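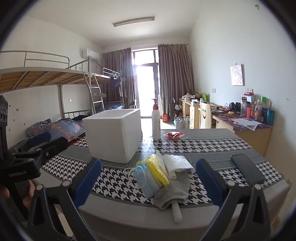
Siiri Ramanauskas wrote in to ask whether the Dalik tablecloth is worth the money or whether she should just keep buying the cheap ones and throwing them out every spring, and I have been meaning to answer her properly for weeks, so I'm finally sitting down with my coffee to do it.

I have lived with mine since September. It's the checked one, with bands of black-and-white houndstooth and fine grey check and then plain grey in between, and I'll admit I picked it because my mother had a winter coat in a houndstooth very much like it and I have never gotten over that coat. The name on the packet was "Wakville." They also do a stripe and a plain oatmeal color, and I believe there's a green, although the shop near me never had it in.

First, the thing Siiri really wanted to know: does it stain? Well, yes and no. Coffee comes off if you get to it before you've finished your own cup. Tomato sauce comes off too, with dish soap and warm water. Beet did not. I had a jar of pickled beets tip over at supper on a Tuesday, and there is still a pinkish shadow at one end that I keep under the fruit bowl. The pattern hides a great deal though (crumbs especially, you really have to bend down and look for them), and I would not have been so relaxed with the oatmeal.

Washing is easy enough. The label says cool, and I did it cool the first few times like a good girl and then forgot and ran it warm with the towels. It came out 2 inches shorter on the long side. It still covers my table, but if yours is a close fit, please buy the next size up! My table is a small one with rounded edges and I like a cloth to curve down over them nicely, and before the warm wash it hung better than it does now.

I did iron it once, for company. The houndstooth takes a crease beautifully and the plain bands not so much, and you end up going back and forth over the grey with the steam on. Since then I've hung it over the shower rail damp and let gravity do the work, and my guests have been too kind to mention it.

The hem is the one place I'd scold them. One corner started coming loose after 10 washes or so, a few stitches at first and then a good finger's length, and I had to get out the sewing box. My old Marciniak cloth, which I bought the year we moved here, never lost a stitch in 18 years, and I only retired it when the middle wore thin enough to read through. Then again I couldn't find a Marciniak now if I tried, and Jurgita Sproģis tells me she's been looking too.

People will ask about the Jisora, the wipe-clean one. I had it on the table for 2 weeks and gave it to my sister. It wipes down in no time, I can't argue with that, but plates slide on it and your forearms stick to it in warm weather, and it had a smell that took days to go — like a new shower curtain. If you have toddlers, you may not mind any of that one bit.

So, Siiri, I'd buy the Dalik again, in the check, a size too big, and I'd run a line of stitching around the corners before it ever went in the machine. Ngozi Akande has promised to try the stripe and let me know how the white parts hold up, and I'll add a note when I hear from her.

Search reviews Go

Contact | Copyright, all rights reserved | Back to top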